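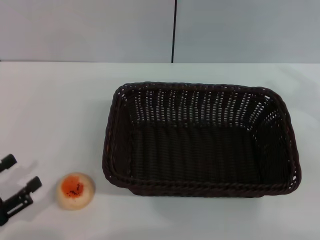
Reinigung und Lagerung von Flechtkörben im Verleihbestand

Die Materialausgabe Flesau verleiht Körbe für Veranstaltungen, Märkte und Ausstellungen. Die folgende Anleitung richtet sich an alle Einrichtungen, die Körbe über längere Zeit übernehmen und selbst pflegen. Sie gilt für Weide, Rattan und Kunststoffgeflecht, sofern nichts anderes angegeben ist.

Benötigte Arbeitsmittel

Weiche Bürste, Staubsauger mit Pinselaufsatz, zwei Baumwolltücher, lauwarmes Wasser, neutrale Seife. Scheuermittel und Dampfreiniger sind nicht zulässig.

Schritt 1: Trockenreinigung

Der Korb wird vollständig ausgeräumt und auf eine glatte, helle Unterlage gestellt. Lose Rückstände sind zunächst auszuklopfen, anschließend wird das Geflecht von innen nach außen abgesaugt. Am Boden liegen die Stränge häufig dichter als an den Wänden; dort ist die Bürste in Flechtrichtung zu führen.

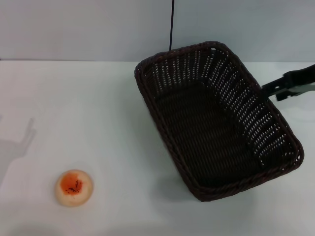

Schritt 2: Feuchtreinigung

Naturgeflecht wird ausschließlich nebelfeucht abgewischt. Kunststoffgeflecht darf abgespült werden, jedoch nicht mit Wasser über 20 Grad. Seifenreste sind mit dem zweiten Tuch zu entfernen.

Schritt 3: Trocknung

Körbe trocknen kopfüber und ohne direkte Sonneneinstrahlung. Die Trocknungszeit beträgt mindestens sechs Stunden – im Juli ist der Trockenraum in Claltirlow zusätzlich zu lüften. Heizkörper und Föhne dürfen nicht verwendet werden.

Schritt 4: Prüfung und Einlagerung

Rand und Ecken werden mit der Hand auf gebrochene oder abstehende Stränge geprüft. Beschädigte Körbe erhalten einen Anhänger und gehen an die Werkstatt Räsänen. Unbeschädigte Körbe werden nach Größe gestapelt, mit einem Bogen Seidenpapier zwischen den Lagen. Die Regale dürfen mit höchstens 80 Kilogramm je Boden belastet werden.

Rückfragen zur Werkstatt beantwortet Paavo Ojala, für die Ausgabe ist Ville Toivonen zuständig.

Stand: 22. September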